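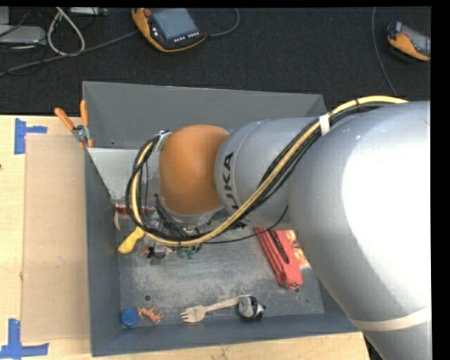

I went to the Zenley open day on Wednesday because Laiba Soomro had a spare pass and I had run out of excuses. My views on bin picking are known to anyone who reads this blog. I have been hearing that it is nearly solved for as long as I have worked in warehouses, and I still see people standing at totes with their hands in them.

The demo was billed as "unsorted goods". Fine. I'll admit the bin was a better mix than I expected - a wooden fork, a blue bottle cap or something like it, shiny wrappers, little toys, a long red plastic thing I never identified. At the last show I went to, it was all cardboard boxes of one size, which proves that a robot can lift a box.

The arm was a KUKA, and a big one, with a fat bundle of cables and a yellow hose looped around its orange wrist. It looked like a lot of machine for a fork. I asked Woo-jin Yoo, who was running the session, why they hadn't used something smaller. He said it was the arm they had. I liked him for that.

Then came the numbers. A slide said 3004 picks had been logged since the spring. I asked how many of those were first tries and was told the figure "includes recoveries". Farzana Bangash, standing next to me, asked who decides what a recovery is, and got a longer answer that I couldn't follow and I don't think she could either.

What I would have liked to know:

- how often a person reaches in and moves something
- whether the shiny wrappers do worse than the rest
- what happens when two things come up together
- who refills the bin, and whether they do it the same way each time

I watched for some 40 minutes, in two goes with a sandwich between. There were good picks and there were long pauses. During the pauses Woo-jin talked about Prultier, their planning software, and I noticed he talked faster the longer the arm stayed put.

Laiba thinks I'm being unfair. Her view is that seven years ago none of this would have been attempted in public, and she's right about that. But the brochure says "ready for your floor", and my floor is in Lavholm, with a night shift and bad lighting.

They've offered to run a tote of our returns if I send one over. I'm packing it this weekend, and there will be socks in it.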